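July 26, 2018 – pouring, wrist camera, liquid segmentation

Continued on the pour controller with Albane. The goal for today was to stop the tilt from the camera signal only, without the scale. Branch is durkon-pour, the old one from Washington is kept as it was.

First I changed the order in the loop. Before, the planner asked for a new tilt angle and perception answered when it could, so the angle was always based on an old mask. Now the mask has a time stamp and the controller refuses everything older than 200 ms. The arm moves slower with this, but the jumps in the tilt command are gone from the log.

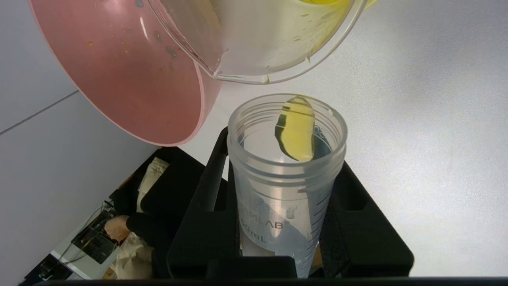

Wrist view, 50 mL tube in the black holder. Yellow streak on the inner wall.

The streak is what confuses the segmentation. The liquid slides down along the wall, and the network counts this as fill level, so the estimate goes up too early. Also the film on the clear cup is labeled as liquid in many masks. Albane proposes to use only the region below the thread and to ask that the mask is wide enough before we accept a level – I think this is good, but the graduation marks and the printed text make reflections in the same region.

Labeled set is now 2,418 images. In 67 of them the level is not possible to read even for me, I put them in a separate folder and did not delete them.

To do:
– width check on the mask, start with 20 pixels
– replay yesterday's logs through Lullard with the new time limit
– ask Washington why the tilt rate is limited in two places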